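Fekus open day, 24/04/2022

So I finally got myself over to the Fekus open day in Flatevbridge, and wow, I stayed way longer than I planned! Over 156 people had signed up, and I spent most of my time in the simulation room (comfy chairs, terrible coffee).

Bernadette Ambrose ran the demo. Her team builds make-believe backyards on the computer so they can work on navigation for a yard robot called Biwott, and she let us look around one of them on the big screen.
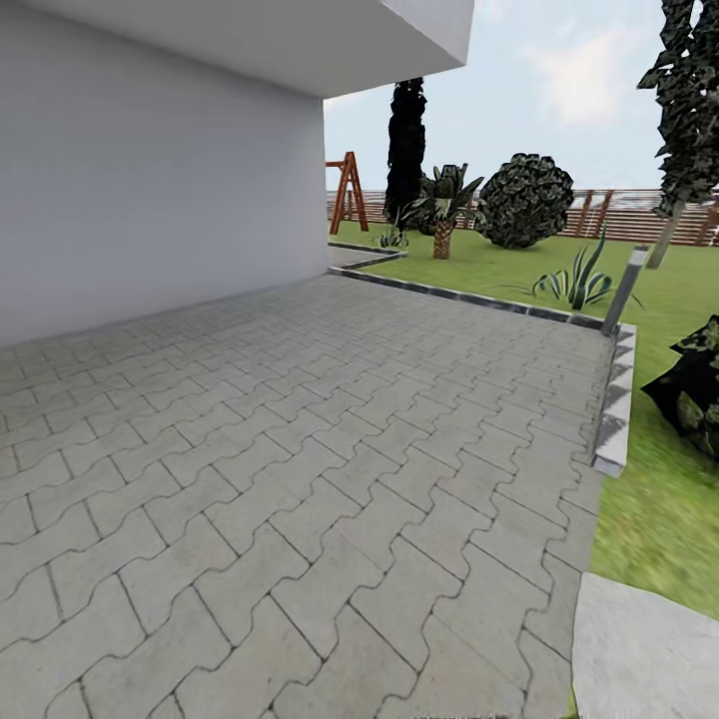 The simulated patio, with the lawn and garden past the curb.

I got weirdly into the pavers. They're those wavy interlocking ones, and Bernadette said all the little joint lines matter to her a lot, and so does the curb before the grass. I asked if I could have the palm tree for my own yard. No luck!

They have 14 yards built so far and want 39 by October. Dexter Delacroix was on next with something called Trekoneck, but my parking was running out, so I'll have to catch that one another time.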